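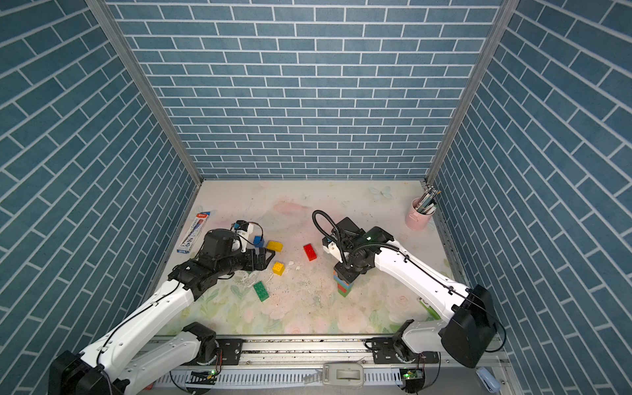 Bricks on the floral covering, with the blue-grey brick-pattern panels behind

**Crumbs and white dust getting into toy bricks - how do I clean the lot?**

Posted by **Oanh Trình**

We build on a pale surface with a faint rose and butterfly print, and it is always covered in crumbs and white dusty bits, worst in the middle. You can see them between the loose yellow bricks and the red one. The small tower has blue, green and red layers and I would like to keep it in one piece if possible.

There are roughly 700 bricks in total, mostly plain ones like these. Some of the ones in the tub no longer grip properly and I think it is grit in the undersides. Can they all go in the washing machine in a bag? And what do I do about the surface? It is a printed covering from Rathnayake and I don't want to lose the pattern.

---

**Skemari**

Don't use the washing machine. I did it once and the bricks came out scuffed, and two had split. Use a washing-up bowl with lukewarm water, no hotter than 40 degrees, and a squirt of washing-up liquid. Do a couple of handfuls at a time. Swish, leave for five minutes, then go round the undersides with an old toothbrush. Rinse in a colander and dry on a towel, studs up, overnight. No hairdryer.

Take the tower apart. Water sits between the layers and it will smell after a week. Take a photo first and rebuild it from that.

For the covering, brush or hoover the dry bits off before you wipe. If you wipe first the dust turns to paste and goes into the print. Then a damp cloth, well wrung out. Try a corner first.

---

**Bider**

just shake the cloth outside

---

**Plurnmont**

Agree with Skemari on the bowl. A soft paintbrush is enough if they are only dusty - I do ours that way and wash them perhaps once a year, usually in June when they dry quickly.

Check the panels as well. If yours have moulded grooves for the mortar lines, they may be holding dust that drops back down. Do those first and the floor last.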